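The Quote

The quote from Gudix ran to eight sheets, and the buyer had read them all twice before the kettle boiled. She worked for Farooqui, which ran supported flats for older people, and it was her job to say by the end of January whether the firm should put robots in the kitchens.

There were 24 kitchens. The board had asked for a price on all of them. Gudix had given one, and then a second one with a discount that only held if the order was signed that month. She had crossed out the second price in pencil so that she would stop looking at it.

She had another quote from Fedico, which was cheaper and did less. The Fedico machine ran on a rail under the wall cupboards. It could reach the hob and the sink and nothing else. If a tenant dropped a spoon on the floor, the spoon stayed there. The Gudix machine had a body and two arms, and the salesman had said it would go anywhere a person would. She had asked him about the flats with a step down to the living room. He had said he would come back to her on that.

The trial was being done in Narkiteck, which was the planning software both firms had agreed to. She had sent over the layout of a flat, and the people at Narkiteck had built it, with the counter and the sofa and a plant on the table. The table was in the wrong place for most of the flats. She made a note of it and left it.

At four o'clock she pulled her chair in and set the breakfast run going again. She stopped it where she always stopped it, with the bottle in the hand above the glass.

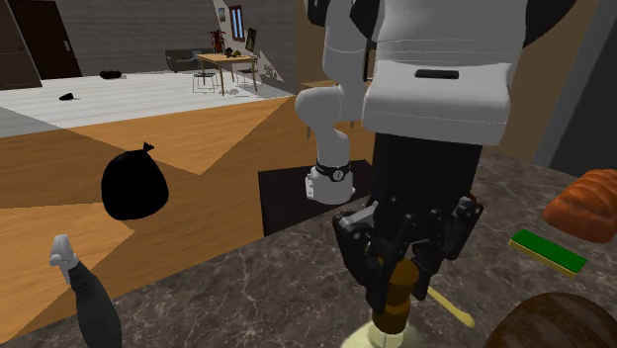
Farah Whitlow

It was the hand she kept coming back to. The body was priced on the first sheet and the arms on the second, but the hands were on the sixth, under parts that wear. Each black hand with the jointed fingers was to be replaced after 30 months. She multiplied it out for all the kitchens and wrote the answer at the side. Then she did it again, as it had come to more than the arms.

There was a plainer hand in the list, with small white fingers, at less than half the money. She rang Gudix and asked what it could not do.

"Bottles it can manage," the salesman said. "Jars, if they're open. I wouldn't give it an egg."

"How many of our tenants want an egg?"

He said that would be a question for her.

She thought about it after she had put the phone down. Her own mother had an egg every morning and would not have let a machine near it. She would have let it take the rubbish out, and she would have let it wipe down the marble once the bread was cut, and complained about the smears. A worktop like the one on the screen would never go into a Farooqui flat anyway. They bought the grey laminate in bulk and had done for years.

She opened the budget and started a new page. At the top she put two kitchens. Under that she put the service contract, a spare battery, the training days for staff, and an electrician to look at the sockets in the older block. She put in a plain hand and a good hand for each robot, so that they could find out which one got used. She added 50 pounds a month for things that would be broken. Nothing in either quote had mentioned breakages, and she had lived with other people long enough to know there would be some.

The total was not small. It was still a figure she could say aloud in a meeting.

For the other kitchens she wrote "after a year" and left the column blank. The finance director hated a blank column. He would ask her for a guess, and she would have to tell him that she did not have one.

She wrote to Fedico, thanked them, and asked whether the rail could be fitted to an outside wall. She wrote to Gudix and asked about the step again. Then she went back to the run and let it go on from where she had stopped it, and ate her sandwich while it played, and when it got to the end she wrote down the time it had taken and went to find out who had the key to the older block.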